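# Setting Up a Pantry Inventory in a Plain Spreadsheet

Last revised 28/11/2025. Applies to any spreadsheet program that supports data validation and the SUMIFS function.

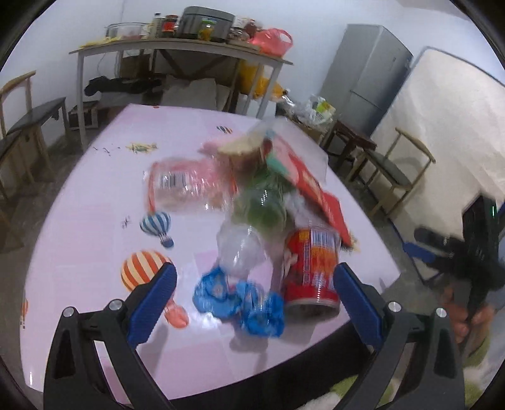 The method uses one workbook with three sheets: Items, Moves and Stock. Items holds one row per product. Moves holds one row per event, either something coming into the house or something being used up. Stock is calculated and is never typed into. Keeping the three apart makes it possible to find a mistake months later, when a single running total would only show that the number is wrong.

The layout was worked out by Lærke Mogensen for a shared kitchen and has been simplified for a single household. Expect to spend an evening on the first count. After that, the work is limited to a few rows after each shopping trip.

## 1. Create the Items sheet

Enter these headers in row 1:

| Column | Header | Content |
|---|---|---|
| A | Code | Short unique text, such as RICE-L |
| B | Name | What you would call it out loud |
| C | Unit | g, ml or pc |
| D | Pack size | Amount in one pack, number only |
| E | Minimum | Reorder when stock falls below this |
| F | Shelf | Where it is kept |

Use one unit per product and do not change it later. If flour is entered in grams, a 2 kg bag has a pack size of 2,000, and the minimum must also be in grams. Do not type the unit into the number cell. "800 g" is stored as text and will be ignored by every formula on the Stock sheet.

Codes should be readable. Barcode numbers are unique, but they change when a manufacturer changes the pack, and the same product then appears under two codes. Reserve barcodes for an optional column G if you own a scanner.

Treat brands as the same product when you would swap one for the other without thinking. Treat them as separate products when you would not. Canned tomatoes normally need one row; coffee often needs more.

## 2. Create the Moves sheet

Headers in row 1:

| Column | Header | Content |
|---|---|---|
| A | Date | Date of the event |
| B | Code | Chosen from a list |
| C | Packs | Positive for in, negative for out |
| D | Best by | Filled in for incoming rows only |
| E | Note | Free text |
| F | Amount | Calculated |

Set up data validation on column B:

1. Select B2 down to B2000.
2. Open the data validation dialog.
3. Choose "List from a range" (the wording varies by program).
4. Enter `Items!$A$2:$A$600`.
5. Set invalid entries to be rejected. A warning is not enough – it will be clicked away.

In F2, enter:

```
=IF(B2="","",C2*INDEX(Items!$D$2:$D$600,MATCH(B2,Items!$A$2:$A$600,0)))
```

Fill down to row 2000. The formula multiplies packs by pack size. Partial packs are allowed: half a bag used is -0.5.

Note that changing a pack size on the Items sheet changes all past rows for that code. If a product shrinks from 800 g to 585 g, add a new code for the new size and leave the old one alone. RICE-L and RICE-L2 are not elegant, but the history stays correct.

## 3. Create the Stock sheet

Headers: Code, Name, On hand, Minimum, Status, Next best by.

In A2:

```
=IF(Items!A2="","",Items!A2)
```

In B2:

```
=IF(A2="","",Items!B2)
```

In C2:

```
=IF(A2="","",SUMIFS(Moves!$F$2:$F$2000,Moves!$B$2:$B$2000,A2))
```

In D2:

```
=IF(A2="","",Items!E2)
```

In E2:

```
=IF(A2="","",IF(C2<0,"CHECK",IF(C2<D2,"BUY","ok")))
```

Fill all of them down to row 600. A negative stock means that something was used before it was entered, or entered under the wrong code. Correct the row on the Moves sheet. Do not add a second row to cancel it unless you want to keep a record of the mistake.

For Next best by, use MINIFS with two conditions, the code and a date not earlier than today:

```
=IF(A2="","",MINIFS(Moves!$D$2:$D$2000,Moves!$B$2:$B$2000,A2,Moves!$D$2:$D$2000,">="&TODAY()))
```

Format the column as a date. Products with no date entered return zero, which some programs display as a day in 1899 or 1900. Conditional formatting with white text for zero values hides this. The formula does not know which pack was opened first, so the result is a prompt to go and look at the shelf.

## 4. Do the first count

Count one shelf at a time. Empty it completely, wipe it, and enter each product before it goes back. Record opening quantities on the Moves sheet as ordinary incoming rows, with "opening" in the Note column.

Leave out spices, tea bags and anything bought one at a time and eaten the same day. Kacper Szulc, who tested an earlier version, tracked salt for a full year and found that the minimum was never reached. Fresh produce is also poorly suited to this method.

## 5. Routine

- Enter incoming items from the receipt before it is thrown away.
- Keep a slip of paper inside the pantry door for items used. Transfer it when it is full.
- Sort the Stock sheet only in a copy. Sorting formulas in place breaks the row references.
- Recount once a year. March works well, after the winter stores have been drawn down.

At the recount, enter the difference as a single row per product with "recount" in the Note column. A filter on that word shows which products drift. Cooking oil and pasta usually do, as both are poured by eye.

## Troubleshooting

**On hand shows 0 for a product with rows in Moves.** Look for a trailing space in the code on the Items sheet.

**#N/A in Moves column F.** The code was deleted or renamed in Items. Restore the old spelling, or use find and replace on Moves column B.

**The list in column B is empty.** The validation range points to the wrong sheet – this happens when Items is renamed in some programs. Re-enter the range.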